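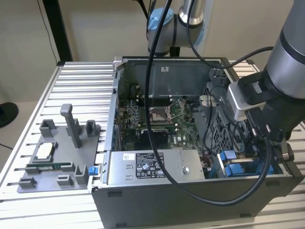
Fig. 1. Tower on its side, panel off, CPU socket open with the retention bracket raised. The processor is in the fixture plate to the left.

Unit 7: Processor and Memory
Hardware Basics, Tokville evening course
Instructor: Leokadia Krajewska

Before you start
Shut down, unplug the power cord and hold the power button for a few seconds. Lay the case down with the open side facing up. Clip on your wrist strap.

The socket
Find the socket on your board before you pick up the processor. In Fig. 1 it is near the upper middle, with the row of black memory slots behind it. Do not touch the contacts – bent ones usually mean a new board.

Seating the CPU
1. Hold the processor by its edges, metal side up.
2. Match the corner mark and notches to the socket.
3. Lower it straight down. Do not press or slide it.
4. Close the bracket, then the lever. The lever takes some force.

Memory
Open the slot clips, line up the notch and push evenly on both ends. Check the board manual for which slots to fill first.

For next time
Read the section on power supplies. Copy the label ratings from your own unit into your lab sheet. Questions about missing parts go to Bogdan Szulc.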